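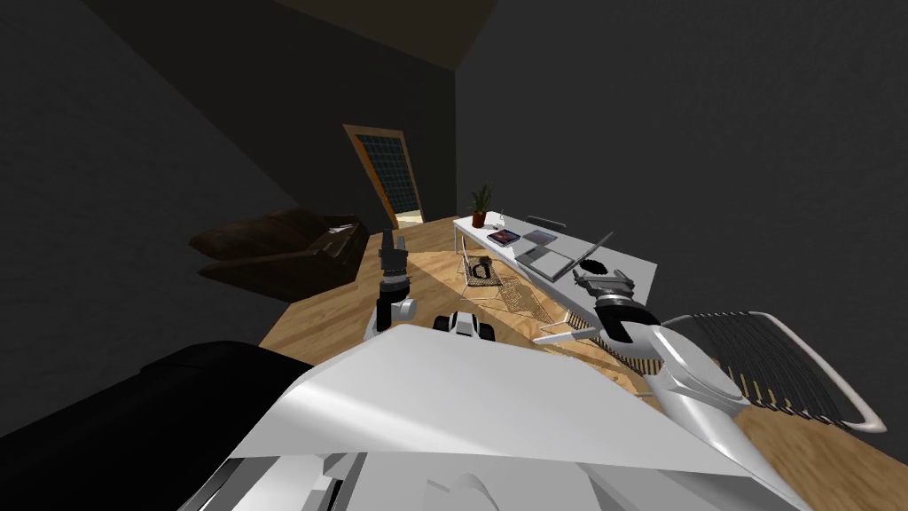 About the Lustadport Robotics Club

The Lustadport Robotics Club is an after-school club for students in grades 9 through 12. We write and test software for two-armed mobile robots. Most of that work is done in simulation, and a smaller part of it is done on a real machine, which we share with two other schools in the district.

The club meets in Room 86, on the second floor of the Enlow building, next to the stairs. Meetings start 15 minutes after the last bell and end at 5:30. The late bus leaves from the front lot at 5:45.

How the club started

Khôi Nông, who teaches computer science and one section of geometry, started the club with a handful of students who had finished the programming course and wanted something harder to do. For the first two years they built small wheeled robots from kits. The kits wore out, replacement motors were slow to arrive, and a lot of meeting time went to waiting for parts.

The change to simulation came when a former student, Vratislav Zelenák, came back to help out after college. He set up the first simulated house on the school's desktop computers over winter break. By February the whole club was using it. We kept the kits for the middle school open house and still bring them out for that.

What students work on

Our main project is called Ferka. It is a set of household tasks for a simulated robot with a white body and a gripper on each arm. The robot is placed in a furnished room and given a job, such as closing a laptop on a desk, moving a magazine from one spot to another, or getting past a rug and a chair without bumping into either. Students write the code that decides where the robot should stand, which arm it should use, and how the gripper should come in.

Much of the time we look at the room from the robot's side, with its own torso and arms in view. New members find this confusing for a week or two. The room can look tilted, and an arm can hide the thing it is reaching for. We have students work from this view early on, before they get used to looking at everything from a free camera in the corner of the ceiling.

Rooms are made by the students too. The room team arranges the furniture, sets the weight and friction of small objects, and checks that doors and chairs behave the way they should. A sofa that the robot can drive through is a bug, and it goes on the bug list like anything else. There is always a bug list.

A second project, Krajčí, is a logging tool. It records each test run and lets students play it back step by step. It was written by two seniors as their capstone and has been kept up by younger members. The club has more than 2000 saved runs, a good share of them failures. We keep the failures and use them in training sessions for new members.

Teams

Every member joins one of these teams at the start of the year and may switch at midyear.

Motion: arm paths, gripper control, driving the base.
Rooms: furniture, objects, lighting, physics settings.
Tasks: writing the jobs, deciding what counts as finished, scoring.
Tools: Krajčí, file storage, the computers in Room 86.

Teams meet separately for the first hour and then together for the last part of the meeting, when one team shows what it has been doing. The showing team changes each week. Slides are not required. Most teams run a test on the projector and talk over it.

Competition

We enter one competition a year, the district household robot challenge, held in the spring. The first round is run entirely in simulation, using rooms the teams have not seen before. Schools that pass the first round get a morning with the shared robot and repeat a shorter set of tasks on it.

Code that does well in simulation often needs work before the second round. Students should expect to spend time after school in the weeks before the event slowing down arm movements and changing how close the gripper gets before it closes. Attendance is expected from everyone on the Motion team during that stretch. Other teams can come as needed.

Who can join

Any student in grades 9 through 12 may join. You do not need to have taken a programming class, though members who haven't are asked to finish the 9 practice lessons on the club drive during their first months. The lessons take some 2 hours each and can be done during meetings. Older members are available to help.

There is no fee. The school covers software and the competition entry. Students need a school account and a signed permission form for the competition trip. Laptops can be borrowed from the library, but the simulation runs poorly on them, so plan on using the desktops in Room 86.

Visits and contact

Parents and prospective students may sit in on any meeting. Please sign in at the front office first and ask for directions to Enlow, as the side entrance is locked after classes end.

Questions about joining should go to Mr. Nông through the main office. Questions about borrowing our rooms or the logging tool for another school's club should go to Vratislav Zelenák, who handles both. Include the name of your school and what kind of computers you have.

Page last updated 14/04/2023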